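Category: Residents' Association / Minutes
Reading time: 2 min

Orkow Court Residents' Association
Minutes of the general meeting, Aug 27, 2022

Chair: Rohani Liem
Minutes: Nikola Zawadzka

1. Minutes of the March meeting
Agreed as a correct record, with one amendment: under item 4, "riser valve" to read "isolating valve".

2. Hot water supply, blocks A and B
The Travura survey was received. Return temperatures on the upper floors of block B remain below the level set in the maintenance contract. Travura attributes this to unbalanced return loops and recommends new balancing valves on all 13 risers. The circulating pump was tested and found serviceable.

Quotation from Borkowska for supply and fitting: 1672 pounds, excluding lagging. A second quotation was sought from Grandness and had not arrived by the date of the meeting. Resolved to accept the Borkowska quotation, subject to written confirmation that pipework disturbed during the work will be re-lagged to the existing thickness.

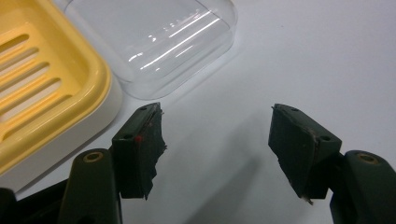
R. Liem noted that the supply to each flat will be shut off for part of one working day. Notice to be posted in both entrances and put through doors at least a week beforehand. Residents of block B asked for a morning start - to be raised with the contractor.

3. Limescale
Several residents reported reduced flow at basin taps and shower heads. Cleaning of outlets inside flats remains the responsibility of the occupier. The shared softener was last serviced in March. N. Zawadzka to obtain the service sheet and check the hardness setting against it.

4. Reserve fund
Resolved to transfer 1000 pounds from the general account towards item 2, the balance to be met from the reserve. Carried, 2 against.

5. Any other business
Bin store door closer: still slamming. Adjustment to be tried before replacement is priced.
Meter cupboard, block A: key missing from the key safe. Holder to return it to the chair.

Date of next meeting to be circulated.

Recent items
Notice: water shut-off procedure
Minutes of the March meeting
Bin store access and collection days
Contact list for out-of-hours repairs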